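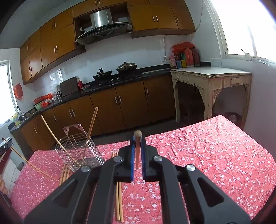

What is changing about food waste collections in Gorkbridge?

Every household in the borough will have its food waste collected once a week, in a separate container, from the start of the new collection round. Until now the service has covered only the town centre and the streets north of the canal. The extension brings in a further 1,083 homes, among them flats above shops and the terraces at Dursun, which have so far put their food scraps in with general rubbish.

The Council approved the change in January 2026 following a trial on 118 properties. Residents who took part in the trial were asked to keep using their ordinary bin for anything they were unsure of, and the crews recorded how often the food containers were put out. The results were judged good enough for the service to be offered to all homes on the same terms. No separate charge will be made.

Each household will receive a kitchen caddy, a larger lidded container for the kerb and a first roll of liners. Flats with a shared bin store will be given a communal container in place of the kerbside one, and managing agents have been written to separately. Deliveries will be made street by street by Trundix, the contractor that runs the present rounds. Nobody needs to be at home to receive them.

All cooked and uncooked food can go in the caddy, including meat, fish, bones, bread, rice, noodles, tea bags and plate scrapings. Fruit and vegetable peelings are also accepted. Food should be taken out of its packaging first. Liquids such as milk and cooking oil should be kept out, as they leak from the containers and make the vehicles difficult to clean.

The trial brought a number of queries about takeaway meals, and the guidance has been extended as a result. Leftover food from takeaways is welcome in the caddy, but the trays, lids, sauce sachets and cutlery that come with it are not. Wooden forks, skewers, lolly sticks and chopsticks should go in general rubbish, even when they are labelled as compostable. The plant at Triltia, where the borough's food waste is treated, removes items of this kind before processing, and longer pieces can jam the screens.

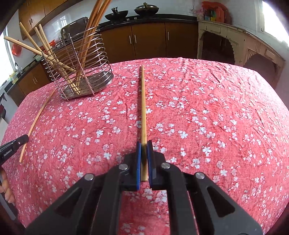
Reusable items in good condition need not be thrown away at all. The reuse shop at the Dursun recycling site takes clean crockery, pans, cutlery and small kitchen goods during normal opening hours, and larger quantities can be accepted by arrangement with site staff.

Collections will take place on the same day as general rubbish in most streets. There are 30 streets where a smaller vehicle is needed and the day will be different - residents in these streets will find a printed card inside the caddy giving the correct day. Containers should be at the edge of the property by 6.30am and brought back in as soon as possible after they have been emptied. The handle should be pulled forward to lock the lid, particularly where foxes or gulls are a known problem.

General rubbish and dry recycling will continue to be collected as at present. The Council has no plans to alter the size of the general rubbish bin, although the matter may be looked at again once a full year of figures is available.

Food waste from the borough is treated by anaerobic digestion, in which the material is broken down in sealed tanks without air. The gas given off is used to produce electricity, and what remains is spread on farmland as a fertiliser. Waste placed in the general bin is burned, at a higher cost per tonne.

Residents who already compost at home are encouraged to carry on doing so, and may wish to use the caddy only for cooked food, meat and bones. Those who do not want the containers may ask for them to be taken away, but are asked to try the service for at least 2 collections before deciding.

Help is available for anyone who finds it hard to move the kerbside container. Households already on the assisted collection list will be included automatically and do not need to apply again. New requests can be made at the Gorkbridge customer service desk or by using the form on the waste and recycling pages. Replacement liners will be stocked at the desk and at all borough libraries. They can also be requested from the crew by tying an empty liner to the handle of the container on collection day.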